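Submission to the Ilden review of partner recognition: a personal summary

18/04/2024 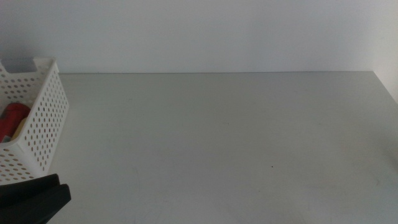

The Ilden municipal council has opened a review of how its services recognise same-sex and de facto partners, and written submissions have been invited from residents. I lodged mine last week. Several readers have asked me to set out its main points in everyday language, and I have attempted to do so in what follows. The views are my own and do not bind any organisation with which I have worked.

The review covers two matters. The first is the wording of the forms used by council-run aged care homes, libraries and childcare centres. The second is the training given to staff who handle those forms. It does not extend to schools or to the hospital at Barredo, both of which answer to other levels of government. I regret the omission of the hospital in particular, as many of the complaints that led to the review began there.

My submission deals chiefly with aged care. The current admission form asks for the name of a "husband or wife" and, on the next page, for an "emergency contact (relative)". A resident who has lived with a partner of the same sex for decades may find that neither line applies comfortably. Some write the partner in as a friend. Others leave the line blank and explain the matter in person, which obliges them to disclose their private circumstances at a front counter, often within hearing of strangers. A form that simply asked for "spouse or partner" and "person to contact" would cost very little to print.

In January the council released the results of its household survey, to which 1039 residents replied. Of these, 194 said that they or a member of their household had been asked by a council service to prove a relationship in a way they considered unfair. The published tables do not separate same-sex couples from other de facto couples, and I have asked that the figures be broken down before any final recommendation is made. It would be unwise to draw firm conclusions from the total alone.

On training, the council proposes a single online module supplied by Skilness. I have completed the public version of the module and found it courteous and accurate in its treatment of the law. It is, however, very brief on the subject of older people. There is one short passage on residents who concealed their relationships for most of their lives and who may not wish to be open about them now. Staff need to know that silence on a form should be respected and that a resident's file should never be amended on the strength of a guess. I have recommended that this passage be expanded and that the module be supported by a session held in each workplace.

I also raised the question of shared rooms. The present policy allows "married residents" to apply for a double room, while de facto couples are considered "at the discretion of the manager". I can find no reason for the distinction, and the neighbouring district of Nokow removed a similar clause from its own policy without difficulty. Discretion may be exercised kindly, but a couple entering care should be able to read the rule beforehand and know where they stand.

Some residents have expressed concern that the changes would compel religious providers to alter their own practices. The terms of reference are clear that only council-run services are included. I have nevertheless suggested that the council write to the religious providers in the district and offer them the revised forms for voluntary use. Several already employ neutral wording and have done so for years.

Submissions may be lodged by post or at the front desk of the council offices, and a submission need not be long. Those who do not wish to have their name published may tick the box on the cover sheet. Large-print copies of the cover sheet are held at the library.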